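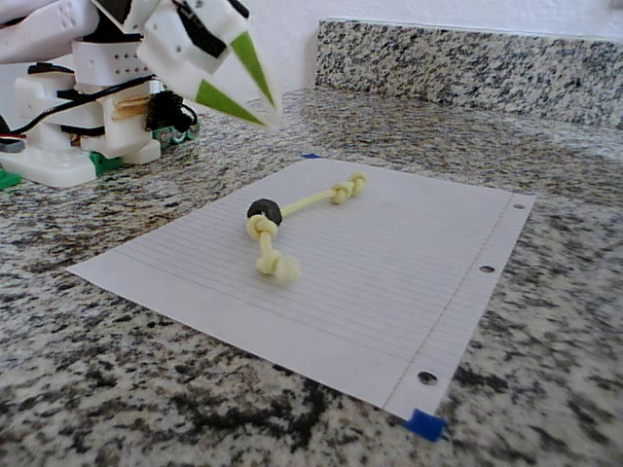 Goveck, the stone shop on Frota Street in Bavton, is opening its remnant yard to home kitchens this May, and anyone redoing a small counter can now come in and pick a piece by hand. The yard holds 300 granite remnants left over from larger jobs, most of them big enough for a galley kitchen, a pantry shelf or a laundry room. One of the most requested looks so far is a busy speckle of black, gray, white and beige, run along the counter and carried up into a backsplash of the same pattern, with plain white wall left above it. It's a hard-wearing everyday stone, it goes with nearly any cabinet, and we're so happy to see it getting picked again!

32 shares

The idea came from Luana Siqueira, who manages the yard and had been keeping a list of customers whose kitchens were too small for a full slab. "People would come in with a sketch on an envelope and leave thinking granite was out of reach," Siqueira said. "Meanwhile I had beautiful pieces leaning against the fence behind me. I started walking them out the back door to have a look, and they'd go home with something they loved."

Each remnant is now washed, measured and tagged with its price, and the tag price covers cutting to size and a simple polished edge. Sink cutouts are extra. Pieces start at $80, and customers can put one on hold for a week while they check their measurements at home – bring a tape measure, and bring a cabinet door if you can get one off its hinges.

Elaine Pacheco was one of the first to try it. Her kitchen has one short run of counter beside the stove, and she wanted the backsplash and the counter to match. "I went through the yard twice and then went back to the first one I'd touched," Pacheco said. "I bake on it, my son does his homework on it, the mail ends up on it. With all those flecks you don't see every crumb, and I'm fine with that."

Cabinet maker Predwood has joined in as well and will build base cabinets to suit any remnant bought at the yard. Cleiton Barbosa of Predwood will be at Goveck on opening morning with door samples in 55 finishes, and he'll look over kitchen sketches at no charge. Rough drawings are welcome.

Opening morning starts at 9 a.m. with coffee in the cutting room. Tainá Peixoto will show how a counter edge is ground and polished by hand, and Raíssa Peixoto will talk about sealing and daily cleaning, including what to do with oil spots and hard-water rings. Closed shoes, please – the yard is gravel.

Goveck has been cutting stone in Bavton since 2000. The remnant yard is reached through the side gate on Frota Street, and parking is in the lot behind Predwood.

Press questions can go to Luana Siqueira at the Goveck front desk.

32 shares | 4 comments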